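Start Werkstattbuch Glasuren Öfen Material Archiv Suche

Werkstattbuch, 8. Januar 2022

Weiße Glasur für Brestumgate, zweite Runde. Offen sind weiterhin Haarrisse auf der Innenseite, Nadelstiche an der Fahne und der dunkle Rand, der beim Brennen nach innen zieht. Die Stücke aus dem letzten Brand stehen im Regal neben dem Waschbecken, nach Position im Ofen sortiert. Bitte so stehen lassen, bis ich mit dem Protokoll durch bin.
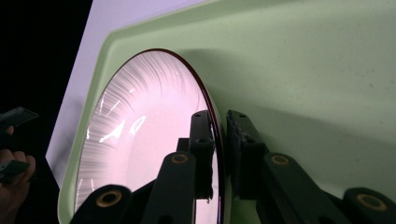
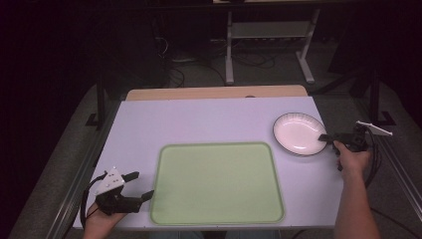 Zuerst die Haarrisse. Direkt nach dem Öffnen war an keinem Stück aus der oberen Lage etwas zu sehen. Am nächsten Morgen hatten zwei Schalen feine Risse im Spiegel, mit Tinte gut sichtbar, ohne Tinte nur im Streiflicht. Die untere Lage ist bis jetzt dicht. Das spricht dafür, dass oben zu wenig Reife im Scherben ist und die Glasur dadurch stärker unter Zug kommt. Die Kegel geben das auch her: unten ist die Spitze ganz umgelegt, oben steht sie noch deutlich ab. Den Unterschied zwischen oben und unten kennen wir vom alten Regler, mit dem Stidero ist er kleiner geworden, aber weg ist er nicht.

Masse ist die helle von Fagundes, neue Lieferung, angebrochen vor den Feiertagen. Laut Beiblatt gleiche Zusammensetzung wie vorher. Beim Abdrehen kommt sie mir kürzer vor, die Späne brechen früher. Kann auch an der Lagerung liegen, der Keller war kalt, und die Pakete an der Außenwand waren hart an den Kanten. Ich habe von der alten Lieferung noch einen Rest gefunden und daraus Streifen geschnitten, die gehen in den nächsten Brand mit. Schwindung messe ich an beiden. Die Streifen sind auf der Rückseite mit A (alt) und N (neu) geritzt.

Die Glasur ist die Grundmischung mit der Fritte von Rokton, angesetzt wie im Juni, nur mit etwas mehr Quarz. Damals war die Rissbildung auf der alten Masse nach dem Quarz vollständig verschwunden. Diesmal hat derselbe Zusatz unten gereicht und oben nicht. Ich möchte jetzt ungern gleichzeitig am Rezept und am Brand drehen. Also zuerst der Brand: gleiches Rezept, längere Haltezeit am Ende, sonst alles unverändert. Wenn oben dann immer noch Risse kommen, wird beim Quarz nachgelegt, und zwar in kleinen Schritten. Beim letzten Mal bin ich zu weit gesprungen, und die Glasur ist am Rand abgeplatzt. Die Scherbe davon liegt zur Abschreckung noch im Kasten mit den Proben.

Ansatz heute:

Trockengemisch nach Karte, Grundmischung weiß
Wasser 700 g vorgelegt, Rest nach Gefühl und Becherprobe
Quarz wie zuletzt
Bentonit trocken untergemischt, vor dem Wasser
über Nacht quellen lassen, morgen noch einmal sieben

Das Bentonit hatte ich beim vorigen Ansatz direkt ins Wasser gegeben, Ergebnis waren Klümpchen, die auch nach dem Sieben noch da waren. Trocken untergemischt ging es problemlos. Das feine Sieb hat am Rahmen eine lose Stelle, dort rutscht Material am Gewebe vorbei. Habe es mit Klebeband abgedichtet, neues Sieb steht auf der Bestellliste. Bis dahin nur langsam gießen und nicht mit dem Pinsel an den Rahmen gehen.

Nadelstiche. Sie sitzen fast alle auf der Fahne und dort vor allem außen, im Spiegel kaum welche. Drei Vermutungen, in der Reihenfolge, in der ich sie prüfen will. Erstens Staub vom Verputzen. Die Stücke waren abgebürstet, aber nicht abgewaschen. Zweitens Schrühbrand zu schnell, sodass im Glattbrand noch etwas ausgast. Drittens zu dicker Auftrag am Rand durch das Abtropfen, wenn der Teller nach dem Tauchen senkrecht gehalten wird. Die dritte Vermutung passt zur Verteilung nur halb, dann müssten die Stiche an der Tropfstelle gehäuft sein, und das sind sie nicht. An einem Stück ist die Tropfstelle sogar besonders sauber ausgeflossen.

Für den Staub ist die Probe einfach. Eine Hälfte der nächsten Stücke feucht mit dem Schwamm abwischen und einen Tag trocknen lassen, die andere Hälfte wie bisher. Beim Abwischen den Schwamm oft auswaschen, sonst verteilt man den Schlicker nur. Die gewischten Stücke bekommen einen Bleistiftpunkt auf den Fuß, der brennt allerdings weg, deshalb zusätzlich im Setzplan eintragen. Den Setzplan bitte auch wirklich am Ofen hängen lassen. Beim vorletzten Brand lag er in der Schublade mit den Handschuhen, und ich habe eine halbe Stunde gesucht.

Schrühbrand. Das Programm auf dem Stidero ist seit dem Einbau unverändert, ich habe es heute zum ersten Mal Schritt für Schritt mit dem Heft verglichen. In der Karte steht eine Haltezeit bei 700 Grad, im Regler fehlt dieser Schritt. Entweder ist er beim Übertragen vergessen worden, oder jemand hat ihn wegen der Dauer herausgenommen. Im Heft steht dazu nichts. Ich habe ihn wieder eingegeben, 40 Minuten, und das Programm unter neuem Platz gespeichert. Das alte bleibt vorerst auf seinem Platz, damit wir vergleichen können. Bitte vor dem Starten nachsehen, welches geladen ist, der Regler merkt sich immer das zuletzt gewählte.

Falls die Nadelstiche mit der Haltezeit verschwinden, wäre das die zweite Vermutung, und das Abwischen könnten wir uns sparen. Dafür müsste man aber beide Versuche getrennt fahren. Der nächste Schrühbrand ist ohnehin schon halb gesetzt mit Ware, die nicht zu Brestumgate gehört. Ich nehme für den Staubversuch die Stücke, die bereits geschrüht sind (altes Programm), und für die Haltezeit die frischen. Damit sind es zwei saubere Reihen, auch wenn sie im selben Glattbrand stehen.

Zum Rand. Das Dekor wird auf die rohe Glasur gebändert, Eisen mit etwas Mangan, mit Fritte gestreckt. Auf den Proben im Oktober stand die Linie scharf. Jetzt zieht sie an manchen Stücken nach innen, an anderen nicht, und es ist nicht nur eine Frage der Lage. Unter der Lupe sieht man, dass die Farbe dort läuft, wo die Glasur am Umbruch zur Fahne dicker liegt. Also vermutlich Auftrag und nicht Farbe. Ich habe mit der Nadel an ungebrannten Stücken die Schicht geprüft, sie schwankt stärker, als ich erwartet hatte. Am Umbruch sind es an einer Stelle fast 2 mm, das ist eindeutig zu viel.

Ursache ist wohl das zu dicke Glasurbad. Der Eimer stand über die Feiertage offen, am Rand war ein trockener Ring, und ich habe beim Aufrühren kein Wasser nachgegeben. Das spezifische Gewicht hatte ich nicht gemessen, nur mit dem Finger geprüft. Ab jetzt vor jedem Glasieren wiegen und den Wert auf den Deckel schreiben, mit Bleistift auf das Kreppband. Deckel immer drauf, auch in der Mittagspause.

Zum Bändern selbst: Der lange Pinsel mit den weichen Haaren hält zu viel Farbe, am Ansatz gibt es jedes Mal einen Klecks. Mit dem kürzeren geht es besser, dafür muss man nach jeder Umdrehung neu eintauchen, und der Übergang wird sichtbar. Ich habe etwas Glycerin in die Farbe gegeben. Sie läuft gleichmäßiger vom Pinsel, trocknet aber sehr langsam, und man greift beim Umsetzen hinein. Noch nicht entschieden. Ein Versuch mit Gummi arabicum wäre sinnvoll, wir haben noch welches, Dose ohne Etikett, oberes Fach, riecht leicht säuerlich. Falls es verdorben ist, wegwerfen und neu ansetzen.

Die Scheibe läuft übrigens wieder unrund. Ich dachte erst, es sei meine Hand, aber mit angelegter Nadel schlägt der Kopf sichtbar aus. Schraube unten nachgezogen, wurde besser. Das Lager hat Spiel. Für Linien am Rand stört das mehr als beim Drehen, beim Abdrehen merkt man es fast nicht. Vorläufig zum Bändern die kleine Ränderscheibe aus Gusseisen nehmen, die ist in Ordnung, nur schwer.

Ofen: Im großen Ofen mit 68 Litern Nutzraum habe ich die Platten frisch mit Trennmittel gestrichen. Die mittlere hat einen Riss von der Kante nach innen und kommt nur noch als oberste Platte zum Einsatz, ohne Last. Auf der unteren waren Glasurtropfen, mit dem Schleifstein abgenommen, Brille und Maske auf, danach gesaugt. Die kleinen Stützen gehen langsam zur Neige, einige sind schief geworden. Wer setzt, bitte die schiefen aussortieren und nicht zurück in die Kiste werfen.

Thermoelement steht etwas weiter in den Raum als früher. Ob das beim Umbau auf den Stidero so gemacht wurde oder ob es jemand beim Setzen verschoben hat, kann ich nicht sagen. Die Position habe ich mit Bleistift außen am Rohr markiert. Wenn sich die Markierung verschiebt, ist die Anzeige mit den früheren Bränden nicht mehr zu vergleichen.

Nachtrag vom Nachmittag. Probefliesen aus dem neuen Ansatz getaucht, obwohl er noch quellen soll, ich wollte nur die Deckkraft sehen. Haftet gut, keine Trockenrisse, pudert kaum. An der Kante leicht durchscheinend. Eine Fliese ist doppelt getaucht und hat eine Naht, die werte ich nicht aus. Tintenprobe an den Schalen aus der unteren Lage wiederholt, weiterhin dicht. Ich lasse sie noch eine Woche stehen und prüfe dann nach heißem und kaltem Wasser im Wechsel.

Offen:
Sieb bestellen
bei Rokton nach der Charge der Fritte fragen, auf dem Sack ist der Aufdruck verwischt
Streifen A und N messen, vor und nach dem Brand
Lager der Scheibe
Gummi arabicum prüfen
Setzplan neu schreiben, der alte ist nass geworden

Der Glattbrand wird gesetzt, sobald die gewischten Stücke durchgetrocknet sind. Stopfen oben bleibt bis zur dunklen Rotglut offen.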